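In Defense of the Slow Wipe-Down

I have wiped a lot of tables in my life, and I'll say it plainly: most of us do it too fast and with the wrong things still sitting there. At the shared lounge in Pelley, where I've eaten lunch for years, folks swipe between the bottles and call it done. I did too, until a drip of cola set like varnish and I spent 20 minutes on it, muttering! 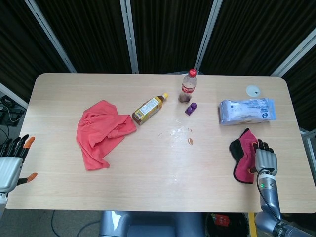
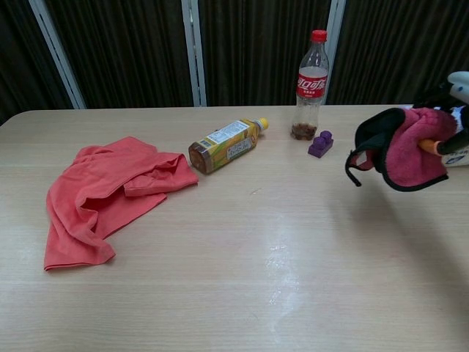 A red cloth, a tea bottle on its side, and a cola bottle with hardly anything left in it.

Clear first, then wipe

My plea is simple. Pick up the bottles, even the one you swear you'll finish. Put the little toy piece back with its friends. Then take a cloth, a real one, and go slowly along the grain. I like wet wipes fine for sticky fingers (I once bought a box of 600, so I can hardly preach), but for a whole tabletop give me a soft cloth and a little warm water, and let me take my sweet time about it.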